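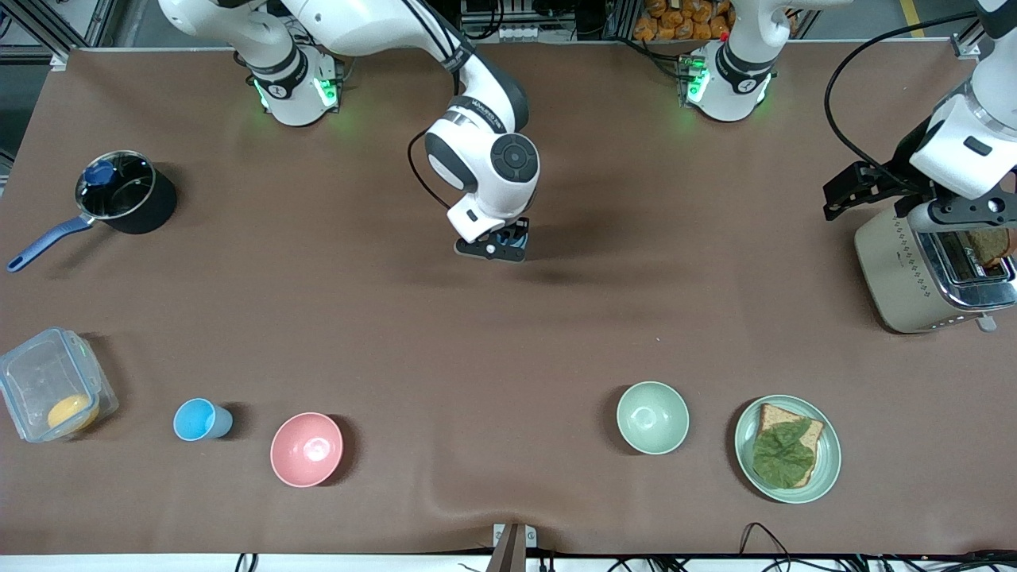
Rindatness started with a question that most of us have asked at the sink at one time or another, which is why a machine can build a car but can't make me a sandwich. We are a small company, we work out of the ground floor of an old button factory, and for a good part of every week we try to get machines to do the ordinary jobs that people do at home and behind shop counters without thinking. Breakfast is our oldest job and still the one we come back to most. A slice of toast standing up in the slot of a cream toaster, a gripper reaching over it, a piece of wholemeal with a lettuce leaf on a green plate nearby: there is a whole year of our working lives in that corner of the table, and we still get excited about it.

If you have found your way to this page you are probably a customer, a student looking for a placement, or somebody's mum (hello, and thank you for the flapjacks). Whichever you are, you'll want to know what we do all day and whether any of it works yet, so we have tried to set it down plainly.

What we do

We test household and shop-floor chores on robot arms and write up what we find for people who are thinking of buying, building or renting such things. Some of our customers make appliances and want to know whether their lever, lid or door could be worked by a machine. Others run kitchens, laundries or stockrooms and have been shown a very smooth video by a salesman, and would like a second opinion before they sign. We give them one. We charge for the testing and never for the answer, so a customer whose idea turns out badly pays the same as one whose idea turns out well, and we have had people thank us very warmly for talking them out of something.

We also run our own long piece of work, which we call Cliven. Cliven is a list of chores, 94 of them at present, each written out on a single page in the sort of language you would use to a new lodger. "Put the lid on the pan." "Take the toast out and put it on a plate." "Stack the bowls, small one on top." Every chore is tried again and again with things moved about, and we keep a record of how often it comes off, how long it took and what went wrong when it didn't. The list began as 21 chores on the back of a wallpaper roll, and the roll is still up in the corridor if you'd like to see it when you visit.

So, can they do it yet?

People ask us this at weddings. The answer is that it depends very much on the chore, and that the order of difficulty is hardly ever what you'd guess.

Picking up a bowl is in good shape. A bowl has a rim, a rim is a lovely thing to get hold of, and a bowl doesn't mind being held a bit crooked provided it's empty. Fill it with soup and we are back to where we were some years ago, with a mop. Cups are fine standing up. A cup on its side is a different chore altogether, and it has a page of its own in Cliven, because the arm has to decide which way the opening faces before it can do anything sensible, and then turn the whole thing upright without chasing it across the table. We spent most of one winter on that page.

Lids are middling. A lid lying flat on a cloth can be lifted by its knob with very little fuss. Getting it to sit properly on the pan afterwards is where the trouble begins, for you or I will jiggle a lid until it drops into place, and we do it by feel, usually while looking at something else. Jiggling is surprisingly hard to write down. We have one way of doing it that we like (a small circle, pressing very lightly) and it works nicely on the pans we know and rather less nicely on the pans we don't.

Toast is hard, and we are very fond of it. It's hot, it's stiff at the edges and soft in the middle, it sheds crumbs, and no two slices stand in the slot at quite the same height. Grip it too gently and it slides back down. Grip it firmly and you have two halves. Pushing the lever down is easier, though every maker puts the lever somewhere else and some of them are small enough to annoy a person, never mind a gripper. When customers from the appliance trade come round we always let them watch the toast for an hour before we talk about anything else, and they tend to go home with ideas about levers.

Salad is the one we'd rather you didn't ask about. A lettuce leaf bends, sticks to its neighbour, tears, and comes in a new shape each time. Laying one leaf on one slice of bread can be done, and we are pleased with ourselves when it is. Making twelve sandwiches for a cricket tea is some way off, and we wouldn't like anyone to order the cucumbers on our account.

Then there are the food tubs with hinged lids. A tired adult opens one with a thumb. For a gripper it's a matter of finding the catch, holding the tub still with one arm and lifting with the other, which is the main reason we work with arms in pairs. A single arm can do a great deal of fetching and putting down, but so much of what goes on in a kitchen is one hand keeping something steady for the other.

On the shop floor the picture is a bit rosier. Shops and stockrooms are tidier than homes, things tend to come in boxes, and someone has already decided where everything lives. Moving sealed packets from a crate to a shelf is a chore we'd be happy to see a customer pay for now, given decent lighting and a patient manager. Refilling a basket of loose oranges is not there yet. Folding a jumper the way the shop wants it folded is further away still, and we have a cupboard full of jumpers to prove it.

How we go about it

Our workbench is covered in a plain brown cloth, which is the cheapest piece of equipment we own and one of the best. Things don't skid on it, crumbs shake out of it, and it has creases and shadows like a real tablecloth, which is good practice for any machine that hopes to be let into a real house. We buy our crockery from ordinary shops in ordinary colours, and we don't go looking for pieces that suit the gripper. If a plate is awkward, it stays on the list.

Each chore gets 60 tries before we say anything about it to anybody. That was Nataša's rule from the start, and it has cost us a few exciting announcements. Nataša Halilović founded the company after a long spell repairing bakery machinery, and she has a very low opinion of anything that works once. She still reads every report before it goes out, usually with a pencil, and will send one back if it uses the word "seamless".

We try to write our reports so that the person who'll be standing next to the machine can follow them. That means saying what it drops. It means saying how long a chore takes as well, and people are often taken aback by that part: a job you'd do in a few seconds may take an arm the best part of a minute, and the arm will be quite unbothered by this while you hop from foot to foot waiting for your breakfast. Slow can be perfectly all right if the work is being done overnight in an empty kitchen. It's no good at all at half past seven with the school bag unpacked.

We don't test anything that involves lifting or washing people, and we don't test with knives. Both get asked for. We know good people who do the first and we're glad to pass on an introduction.

Who we work with

Our longest-standing customer is Rurkex, who make worktop appliances and who were brave enough to send us a whole pallet of their kettles when we had been going barely a season. We told them the handles were splendid and the lids were dreadful, and they came back with new lids. We also do a fair amount with Mujić, a family firm of caterers with three kitchens, who let us sit in the corner and watch how the work is really done. We've learned more from their washing-up than from any number of conferences, and the lunch is better too.

Students join us every April for a ten-week placement. They don't need to know about robots when they arrive. They do need to be willing to write down the same small thing many times over and still notice when it's different, and it helps to be cheerful about crumbs. Several of our present staff came to us this way and never quite left.

Visiting us

We hold an open afternoon once a month, and you're welcome to bring children, who are much better than grown-ups at thinking up new chores (the page on finding the other sock came from a seven-year-old, and so far it has beaten us soundly). There is a ramp at the side door, tea in the back room and a box by the stairs for suggestions. If you'd like a chore tried, please describe it as you would do it in your own kitchen, with the things you'd use and the order you'd do it in, and post it in the box or send it through the contact form. We do read them all, though it may be a few weeks before you hear from us, and longer if it involves lettuce.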